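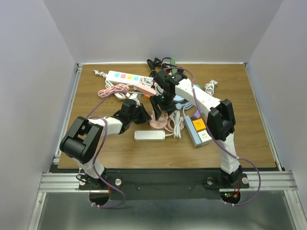
**Get involved › Call for participants**

# Help us sort, untangle and rethink the household power strip

12 February 2026

We love power strips. We know that's a slightly odd thing to put in writing, but after a winter of living with boxes of them we have opinions about button placement, cord length, and the right way to coil a cable, and now we'd like to hear yours!

The Cord Drawer Project at Jondico is looking for people to join a run of small hands-on sessions about the power strips, socket cubes, and cords that pile up in every home. You'll spend an afternoon at a table full of them: pulling cords apart, winding them up, grouping them however makes sense to you, and telling us what you like and what drives you up the wall. Everything is unplugged and stays that way, so no electrical know-how is needed.

## What an afternoon looks like

Groups are kept to eight people, and each session runs three hours with a proper break in the middle (tea, coffee, and whatever Lorraine Fothergill has baked).

We start with the pile. Strips and cords come to the table in a heap, the way they come out of a closet after a move, and you take it from there. Some people go straight for the cords and free them one by one. Others lift out the strips first and let the cables follow. In our tryout sessions one pair sorted everything by color and another pair refused on principle, and we had a great time listening to both explain themselves.

After the break we move on to storage. We have bags, hooks, trays, shoe boxes, and fabric ties for you to try, along with two early cord wraps, the Cullimov and the Joo. Please be frank about these! The Joo is on its third version and the first two were taken apart by participants, in one case with teeth.

The last part is a relaxed conversation about shapes. Long flat strips slide behind a couch but hog a drawer. Cubes are easy to grab, and the sockets face different ways, but where does the cord go when you put one away? Round ones roll – or at least that's what Desmond Sorensen keeps telling us, and he'd like someone to argue with.

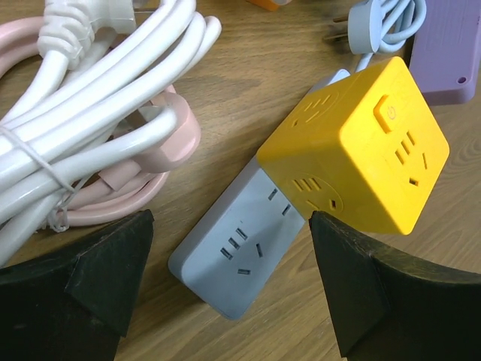
*Yellow cube socket over a blue-grey strip, pink and white cords alongside*

Color has become a favorite subject of ours. A bright yellow cube is hard to lose, even under a heap of cable, and people tend to reach for it first. Would you want one out on your own desk? Or would you tuck it away and leave the quieter blue-grey strip showing? Bring a photo of your setup at home if you feel like it, mess and all.

## Who we'd like to meet

Anybody 18 or over who uses power strips at home, so very likely you. We'd be especially happy to hear from:

- renters and anyone who has moved in the past year
- people with stiff or sore hands, or limited grip
- left-handed people (we've had hardly any so far)
- parents, caregivers, and people who share a house
- folks who work with cables a lot, such as stage crew, office IT, or market stall holders

You don't have to be tidy. Graham Goodall, who runs the storage part, has a kitchen drawer that no longer opens.

## Practical bits

Sessions take place in the ground-floor workroom of the Rokon building. There's step-free access from the parking lot, and chairs with and without arms. If you'd prefer to work standing up, or need the tables at a certain height, put that in your message and we'll set it up before you come.

You'll get a $60 gift card at the end of the session, plus bus fare or parking. You may leave at any point and still receive it. We take written notes of what people say and use first names only if you tell us that's fine.

We hope to get through around 200 strips and cords by the time we wrap up in September, so there is plenty of room for repeat visits. Come once, or come back and bring your neighbor.

## Donations welcome too

Got a box of old strips you never use? Bring it along, broken ones included. We don't return donated items, so hang on to anything you might want later. No batteries or chargers with swollen cases, please.

## How to sign up

Write to Thanakorn Nakpan at the Jondico front desk, or leave your name on the sheet by the door. Tell us:

1. your name and the best way to reach you
2. whether mornings or afternoons suit you – we'll add morning sessions if enough people ask
3. anything we should know about access or food
4. the worst cord tangle you've ever dealt with (optional, but we read every one of these out loud at lunch)

Thanakorn will reply with the open dates and a short consent form to look over at home. Questions about the project itself can go to Colin Blackburn, same desk.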